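정리함을 사면 정리가 된다는 말을 나는 잘 안 믿는다. 지금까지 산 바구니와 상자를 쌓으면 내 허리까지는 올 텐데, 그중 제 역할을 하는 건 둘 정도다. 나머지는 다른 바구니를 담는 바구니가 됐다.

그런데도 이번에 또 상자 이야기다. 4월 들어 방 탁자를 한번 뒤집어 보기로 했다. 체크무늬 식탁보를 깔아 놓으니 뭘 올려도 그럭저럭 봐줄 만해 보이는 게 문제였다. 무늬가 복잡하면 어질러진 게 눈에 덜 띈다. Zornura 블로그에서는 이걸 '생활감 있는 연출'이라고 부르던데, 내가 보기엔 그냥 안 치운 거다.

그 글에서 권하는 방법은 이렇다. 타이머를 15분 맞추고, 탁자 위 물건을 '매일 쓰는 것'과 '좋아서 두는 것'으로 나눈 다음, 어느 쪽도 아닌 건 상자로 보낸다. 말은 쉽다. 접어 둔 수건은 매일 쓰니까 통과. 면봉도 통과. 연두색 선풍기는 아직 틀 날씨가 아닌데 넣을 데도 없다. 보라색 인형은 좋아서 두는 게 맞고, 손잡이 달린 유리병은... 뚜껑까지 있으니 언젠가 쓰겠지 하고 몇 달째다. 과자 봉지는 어느 쪽으로 분류해야 하는지 그 글에 안 나와 있었다.
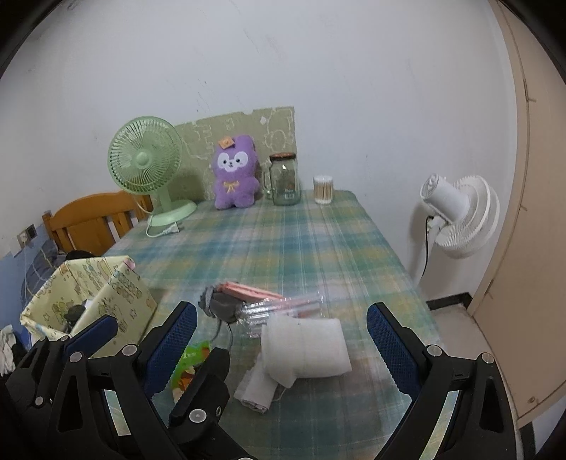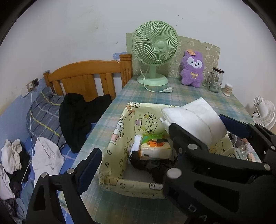
같은 방법을 해 봤다는 이웃 블로거 Brudetti는 상자를 먼저 꺼내 놓으면 무조건 진다고 했다. 빈 상자가 보이면 고르기도 전에 채우고 싶어진다는 것이다. 자기는 그렇게 채운 상자를 겨울 내내 한 번도 안 열었다며, 차라리 상자 없이 버릴 것부터 골라내라고 댓글을 길게 남겼다. 반쯤은 맞는 말 같다. 다만 나는 버릴 것부터 고르라고 하면 하나도 못 고르는 사람이라 그것도 답은 아니다.

만화 그림이 있는 노란 상자는 그래도 마음에 든다. 칸막이가 없어서다. 전에 쓰던 Zilier 칸막이함은 칸이 16개나 됐는데, 어디에 뭘 넣었는지 외우느라 물건 찾는 시간이 더 길어졌다. 칸이 많으면 정리가 잘될 거라는 생각은 대체 누가 시작했을까. 빨대 같은 긴 물건은 들어가지도 않는다.

또 하나 못 믿겠는 건 '제자리'라는 말이다. 선풍기는 봄이면 탁자 끝에, 여름이면 침대 쪽에 있다. 제자리가 둘이면 제자리가 없는 거나 마찬가지 아닌가. 선만이라도 묶어 두려고 벨크로 끈을 샀다가 그 끈도 어디 있는지 모르게 됐다.

벽 앞에 세워 둔 그림판도 치울까 하다가 그냥 뒀다. 가장자리가 들쭉날쭉한데 없으면 벽의 얼룩이 더 눈에 들어온다.

결과를 적어 두자면, 타이머가 울렸을 때 나는 아직 유리병 앞에서 고민 중이었다. 한 번 더 맞췄다. 유리병은 남기기로 했고 면봉을 옮겨 담을까 했는데, 원래 통이 멀쩡한데 왜 옮기나 싶어 관뒀다. 상자에 뭘 넣을지는 다음 달에 다시 쓰겠다.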